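# Why does a pot need a lid?

Steam is very good at leaving. Give it an open pot and it's up, out, and halfway to the kitchen window before you've found the pasta. A lid is how cooks ask it to stay.

To see why that matters, start with the water. Water is made of tiny bits called molecules, far too small to see, and they never sit still. Heat makes them jiggle faster. When some get fast enough, they break away from the surface and fly off as a gas. They take energy with them, which is a bit rude when you've paid for the electricity.

Put a lid on and a lot of those molecules hit the underside. The lid is cooler than they are, so they slow down, clump together and turn back into drops. The drops fall into your soup. Grown-ups call this **condensation**. It's the same thing that fogs up the bathroom mirror after a shower.

## So where does the fog come from?

Steam itself is invisible. (Sorry. The white cloud you've been calling steam your whole life is a crowd of tiny water drops.) Look closely at a boiling kettle, from a sensible distance, and you may spot a small clear gap between the spout and the cloud. The real steam is in the gap.

## Why glass?

Metal lids work perfectly well, but you can't see through them, so people keep lifting them to check. Every time you peek, warm air rushes out and the pot has to catch up. A glass lid lets you be nosy without slowing down dinner.

It isn't the same stuff as a window, mind you. Glass for cooking is made to put up with heat. Even so, running cold water over a hot lid is a bad plan, as a former lid in our test kitchen at Trerkcombe could tell you.

## Handles, high and low

A lid needs something to hold and so does a pot. Side handles help you keep a heavy pot level. Anything near the heat can get hot too, so use oven mitts, and get an adult for the lifting.

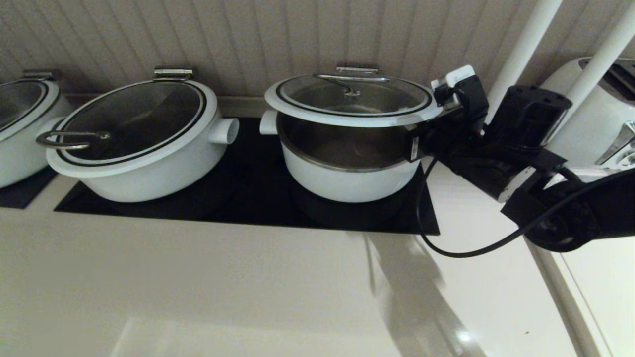 *Glass lids with curved wire handles. The pot on the right has its lid slightly tilted.*

A tilted lid leaves a gap, and steam will always find a gap. Cooks do this on purpose when a pot of pasta is threatening to froth over. It's a compromise: most of the heat stays in, and the bubbles get a bit of room to behave.

## Try it (with an adult)

1. Pour 300 mL of warm tap water into each of two matching mugs.
2. Put a saucer on top of one.
3. Wait 20 minutes, then lift the saucer and check its underside.
4. Dip a clean finger in each mug. Which is warmer?

Drink neither. It's only tap water, and you've had your finger in it.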